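June 17, 2022
Kitchen corner, Nurnard unit

Finished the layout for the small counter today. Wood top stays where it is, sink counter on the right, open drawer below. Checked the width against the Bimside drawing: 438 on paper, 438 with the tape, so the old note from January can be crossed out.

Oiled the top again with the Cunha oil. Second coat went on thin, left it 6 hours. The front edge took it darker than the planks did. I don't mind that, but if anyone wants them to match it will need sanding back first.

Tableware for the counter is down to the purple cup, the light blue bowl, the yellow plate with the scalloped rim, the red plate and one can. Everything else went back in the Mirkevthorpe box, 9 pieces, lid taped. Please don't swap the red plate for the other one, they stack differently.

Plates go toward the back when the faucet is in use. The spray head reaches further left than I expected and I'd like to keep the wood dry.

Still to do: drawer runner sticks near the end, try wax. Tidy the cables on the carpet. Order felt pads, item 310 in the catalog.
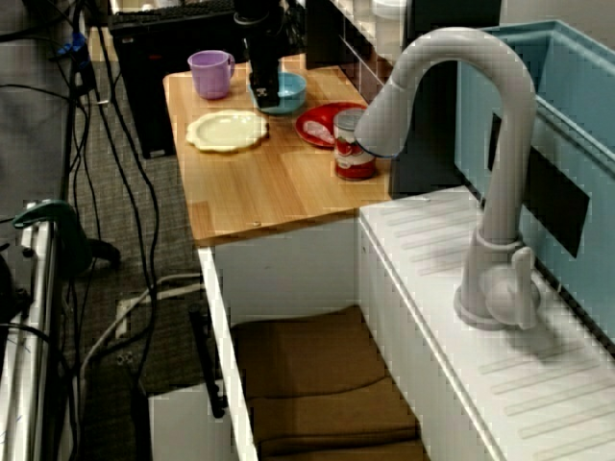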